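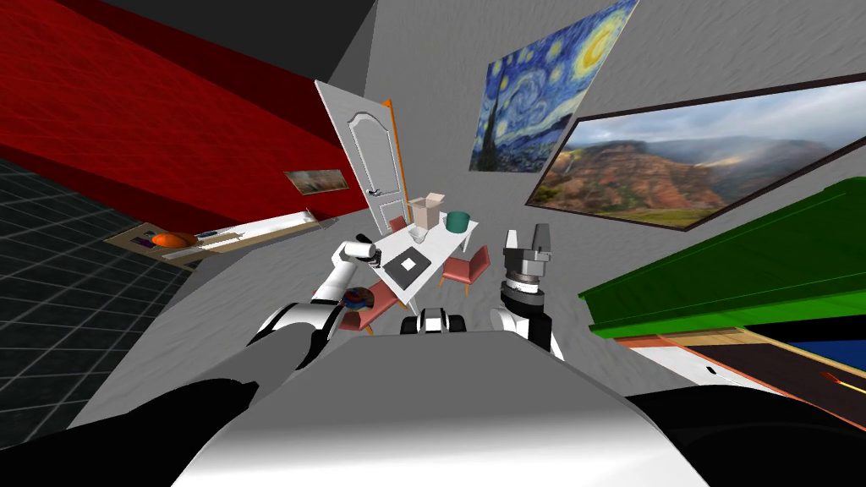
Checking a simulated home before a test run

Tevik guidance for operators, section 6

The following steps apply to every two-armed task rehearsed in simulation before it is released to the robots at Futville.

1. Load the room and confirm that the robot stands where the task sheet places it.

2. Move both arms to the start position. Grippers must be open and clear of tables, chairs and people.

3. Set the speed limit. Arms working near glassware are to be run at the lowest setting.

4. Run the task 6 times without changing the room. Record every contact, however slight.

5. Stop the run after 2 unplanned contacts and report them to the Bemari desk.

Logs are kept for 3,000 hours of running time.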